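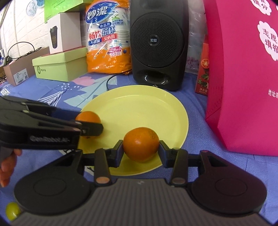 An orange between the finger pads, just over a yellow plate, with a second gripper closing in on another one.

Can it put the oranges away yet?
By Roswitha Stüber
Mar 26, 2024

I've been wanting to talk to Satish Rodrigues ever since he told a room full of grocery people in Drastby that he'd rather have a robot that can unpack one shopping bag than a robot that can do a backflip. I run a small housewares store and unpack a lot of bags and boxes, so you can guess whose side I was on!

Satish spent his early career at Rodley, fitting out packing lines, and now he advises shops and care homes on which machines to buy and which to leave in the brochure. We talked for most of an afternoon over tea (mine went cold, his didn't, he's a fast drinker). I started with the question I get from my own customers: can these things do chores yet?

"Some of them, some of the time, in a room they know," he said. "I have a vacuum at home that does a fine job until my daughter leaves a sock out. Then it eats the sock and calls me at work."

I wanted to know about hands, though. Vacuums don't have hands. Why is it so hard to pick up a piece of fruit and put it on a plate?

"Picking up an orange is the friendly version," Satish said. "It's round, the skin is tough, it has those little dimples so it doesn't slide much. Two fingers will do it. You come in from both sides, you squeeze, you lift. If you wanted to make a gripper look good you'd start with an orange." So what's the unfriendly version? "A ripe peach. A bag of salad. A wet glass. Anything in a plastic bag, really, I hate plastic bags."

He is a big fan of the hand-held grippers, where a person works the same kind of fingers a robot arm would have, and the movements are recorded for a machine to learn from. I said it sounded like teaching a kid to use chopsticks by holding the chopsticks for them. He liked that, or was polite about it.

"Try one and you'll get humble fast," he said. "You've got your own brain, your own eyes, and you still miss. You go for the orange and you bump the one beside it. You find out how much your real fingers were doing for you. I tell clients to spend 25 minutes with a pair of them before they sign anything."

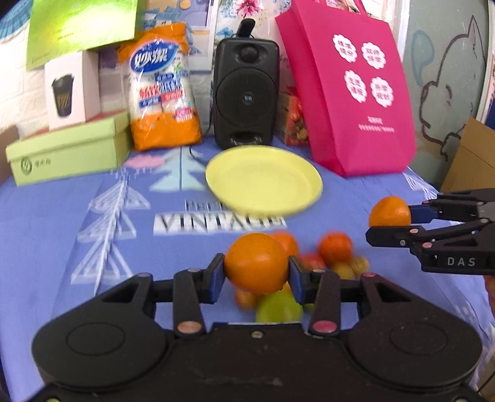 Blue pads on an orange, more fruit on the cloth behind it, and the plate lying a little farther back.

Fruit in a pile came up a lot that afternoon. Satish thinks a pile is where most shop-floor demos quietly go wrong. One orange by itself on a plate, fine. Put a tangerine up against it, and something small and green on the other side, and now the fingers need room to get in. "People push things apart without noticing," he said. "You use the back of a knuckle, you nudge. A two-finger gripper has no knuckle. It can nudge, but somebody has to have shown it nudging."

And then there's everything else on the table. My own kitchen table currently holds a speaker, two shoeboxes and a birthday present I forgot to mail, and I asked if that kind of clutter matters when all you want moved is the fruit. "It matters a lot, and I want it there," he said. "If a machine has only ever worked on a clean white bench, it falls apart in your kitchen. Leave the boxes. Leave the cable. Change the tablecloth, move the plate, do it again."

The best story was from Pai, a produce store he advised last June. They wanted a robot to restock the citrus display overnight. He watched a trial where it placed 52 oranges and dropped 4, which sounded great to me, and I said so.

"Where did the four go, though?" Satish said, laughing. "Under the shelves! A person drops an orange, they pick it up. The machine went on to the next one, very pleased with itself. In the morning the owner was on her knees with a broom." She didn't buy it. She did buy a little cart that follows her staff around with the crates, from a company called Stitomlow, and he says she loves it.

That seems to be his advice in general – let the machine carry and let people place, for now. For my store he'd say no to an arm, yes to a cart if my aisles were wider (they aren't, I've measured, and I'm sulking).

Before I left I asked what would change his mind about having one at home. He thought about it for a while. "Let it clear my table after dinner when I'm out of the room," he said. "All of it, the fruit bowl too, and I don't want to hear a thing from the kitchen."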